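Notas para la charla: ¿ya pueden las máquinas con las tareas de casa?
Jornada Girkex, 3/18/26, sala pequeña

(Arrancar sin diapositiva. Respirar. Beber agua antes, que la última vez me quedé seca a los 5 minutos.)

Buenas tardes a todos y gracias por quedaros después del café, que tiene mérito. Empiezo pidiendo manos: ¿quién compraría mañana mismo un robot que recogiera la cocina? Vale. ¿Y quién lo dejaría solo con la vajilla de su abuela? Pues eso, de ese hueco entre unas manos y otras quiero hablar hoy.

(Pasar a la primera.)

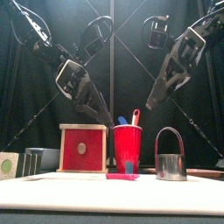
Dos brazos, una mesa y unos cuantos trastos.

Aquí paro un momento y dejo que miren. Cualquiera de nosotros ve un vaso rojo con utensilios dentro, un cubito metálico con su asa y ya está, ni lo piensa. Para una máquina cada cosa es un problema distinto: el metal refleja, el asa sube mucho y estorba, los mangos asoman cada uno para su lado. ¡Y eso que la mesa está bien iluminada! Mi cocina un martes por la noche no se parece en nada.

Contar lo de Enevix: nos pidieron una demostración de recogida para su taller y llegaron con una lista de 25 tareas. Yo la leí en el tren y me entró la risa floja. Abrir, cerrar, apilar, doblar, escurrir... (no leerla entera, elegir dos o tres y seguir). Doblar es la que más me interesa, porque me lleva a la siguiente.

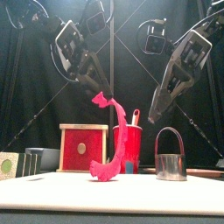
La tela rosa, colgando de la pinza por una esquina.

La tela es mi tema favorito, se me va a notar. Un vaso tiene la misma forma lo cojas como lo cojas, pero un trapo se arruga, se retuerce, se pliega sobre sí mismo y cada vez te sale otra figura. Cogerlo por una esquina está muy bien, y a partir de ahí queda casi todo el trabajo: extenderlo, encontrar la otra esquina, dejarlo donde toca. Si alguien pregunta por Tipoki, decir que con ropa plana y limpia van bastante bien, y con el montón de la colada todavía no.

(Ojo con el tiempo: si voy tarde, saltarme la anécdota de la bayeta.)

Última imagen y abro el turno.

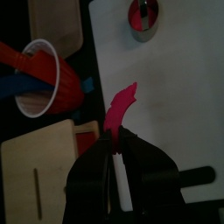 ¿Cuándo podremos tener en casa un robot que recoja la mesa?

Para una mesa concreta, con objetos conocidos y alguien cerca, yo diría que falta poco; para cualquier mesa de cualquier casa faltan años, y no me atrevo a dar una fecha.

Si preguntan por precios: el módulo Reladlow que probamos costaba 2000 euros, sin el brazo. En junio repetimos las pruebas; quien quiera venir, que me deje el correo en la hoja de la entrada.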